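Planning a Two-Arm Sorting Bench for Your Home Workshop

So you want a pair of robot arms on a bench, picking things up and putting them in baskets. Good! It is one of the most enjoyable projects you can set up in a workshop, and most of the tips below are about the parts of it that don't come in the arm box. I've now budgeted two of these benches, one in my own garage in Estville and one for the shared workshop over in Durnitz, and the arms were the easy bit both times. You pick a model, you wince, you pay. The rest of the list is where a budget leaks, and it's also where a bit of thought saves you real money.

Start with the table

Get the table sorted before you order anything else. A plain wood top is hard to beat: it's kind to a gripper that comes down a little too far, it takes screws, and you can sand out the marks. Butcher-block tops turn up secondhand all the time, usually from somebody's kitchen remodel, and a few scratches don't matter a bit for this job.

Measure the reach of your arms before you measure the room. The two arms should be able to meet comfortably in the middle, with some overlap, and each one should still reach its own near corner without folding up on itself. If you can, cut the reach out of cardboard at full size and lay it on the floor. It sounds silly and it took me 20 minutes, and I changed my table size on the spot.

Leave walking space on at least two sides. You'll be going around the thing constantly to pick up dropped blocks.

Put real money into the frame

Aluminum extrusion is my favorite thing in the whole workshop, so take this with a pinch of salt, but I'd buy a cheaper table and a better frame every time. Rails on all four sides give you somewhere to bolt the arms, somewhere to tie the cables and somewhere to hang whatever you think of next winter. Buy it cut to length if your supplier offers that. Cutting it square at home is possible, and I have the crooked offcuts to show for it.

Corner brackets: order more than the drawing calls for. Same with the slot nuts, which roll under things and live there forever. I bought mine as a workshop pack from Prulurau and was glad of every spare one. Uprights at the back are worth adding from the start too, even if you have nothing to put on them yet, and a short post costs very little when it rides along with the main order (postage on one long piece of metal is painful!).

Tighten everything, run the arms for an afternoon, and tighten everything again.

Cables, cables, cables

This was my biggest miss on the first budget. I allowed for the cables that came with the arms and nothing else. Then came the longer ones, the sleeving, the clips, the power strip with enough sockets spaced far enough apart for chunky adapters. Make a separate line for cable and be generous with it.

A few things that help:

Route along the frame rails, down low, and leave slack at every joint that moves. Swing each arm to its furthest point by hand before you fix the last tie.

Use reusable hook-and-loop ties for the first month. You will redo it all.

Label both ends of every cable.

Keep anything that sits on the tabletop on the far side, where the arms visit least.

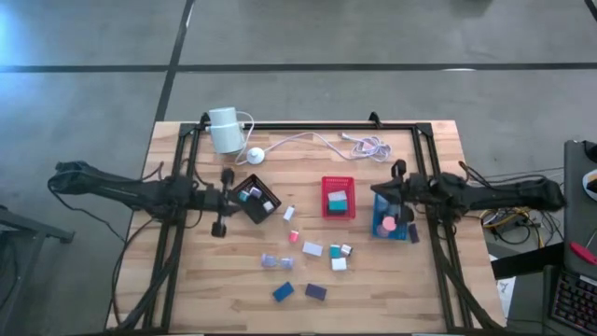
Page last changed: July 1, 2019

Trays and baskets are the cheap part, and the fun part. The black tray, the red mesh basket and the blue plastic one are the kind of mix I'd aim for on a sorting bench, with different colors and different sides to work around. A mesh basket and a solid one behave quite differently when a finger brushes the rim, and it's good to find that out early. Go to a dollar store with a tape measure and check that your gripper, open, fits inside the container with room to spare. A basket that looks roomy in your hand can be awfully tight for two fingers and the body behind them.

Shallow beats deep at first. You can always move up to deeper baskets when your placing gets better.

What to sort

Please don't buy a special set. Small cubes in a few colors, some flat rectangular blocks and a round disc or two will keep you busy for weeks. Kids' blocks from a yard sale are perfect. Add one or two awkward shapes, something rounded or see-through, once the cubes are going well. Clear pieces are a nice challenge if you're using a camera to find them.

Check every piece against the gripper opening before you pay for it. I brought home a gorgeous bag of chunky wooden bricks, all of them too wide, and my neighbor's toddler got a very nice present.

Keep a lidded tub next to the bench for the pieces. A second tub, for the ones that have been stepped on, is optional.

The floor and the desk

Tape on the floor is the best value in the whole project. Mark the table feet so you can put it back exactly where it was after somebody bumps it, and mark a line that people stay behind while the arms are running. Black tape reads well on gray concrete. On a dark floor go for yellow or white. Wipe the concrete first and let it dry properly or you'll be laying it again in August when it curls.

You also want a desk right beside the bench, close enough that you can watch the arms and type without craning. Budget for it! I didn't, and spent my first weeks with a keyboard balanced on a paint can. A keyboard with lit keys is a nice touch if the corner is dim. Keep your basic hand tools there as well, because something will always want a quarter turn.

An emergency stop goes within reach of where you sit. That isn't a place to save. Check what your arm maker recommends and wire it the way they say.

How I split the money

Prices change too fast for me to list them, so I plan in shares. Take the arms and grippers out first and treat them as one lump. Then write down everything else in this order: stop button and power, frame, table, cables, desk, lighting, containers, pieces. Price each line, and then add 19 percent to the total for the things you forgot. Where does such an odd number come from? That is exactly how far over I went on the Estville bench, and on the Durnitz one it came out close enough that I've kept it.

If the sum is too high, start with one arm. Build the table and frame for two, leave the second side empty, and add the other when you can. You lose very little by doing it that way, and you learn a lot about what you want from the second arm.

Spare parts are worth a line of their own after the first few months. Gripper fingers or finger pads wear, depending on the model, and it is miserable to have a free weekend and be waiting on a tiny piece of rubber. I keep one set in the drawer.

Buying used

I'm all for it with frames, tables, desks and baskets. With arms, go and see it moving first. Ask the seller to run every joint through its full travel, listen for grinding, and ask whether the power supply and the original cables are included. Check that the software still installs on a computer you own. A cheap arm with no power supply isn't so cheap by the time you've tracked one down.

Casado extrusion comes up used now and then, and the slots take my other brackets just fine, though you should measure the slot width before you drive out to collect anything. Bring a sample bracket in your pocket. Bring a blanket for the car too, since those cut ends are sharp.

Next page: lighting the bench without glare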